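The Hole Everything Goes Through

Every workshop has a cable gland somebody has given up on. At Ritbridge, where the Iswood repair club rents 164 square feet above a tyre shop, there is one that gets a wipe each November and is otherwise left to its own devices. The members will argue for an hour over solder, but a gland is just a hole with ambitions.

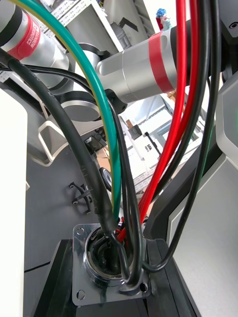

Red, black, and green with a yellow stripe: all roads lead to the gland.

Good wiring, the club handbook says on page 11, should look as though it meant to be there. Most wiring looks as though it was late for a train. Sleeving helps, and so does a label you can still read -- a standard few of us meet at home, where the drawer under my kettle holds 2 phone chargers and the lead for a printer I gave away.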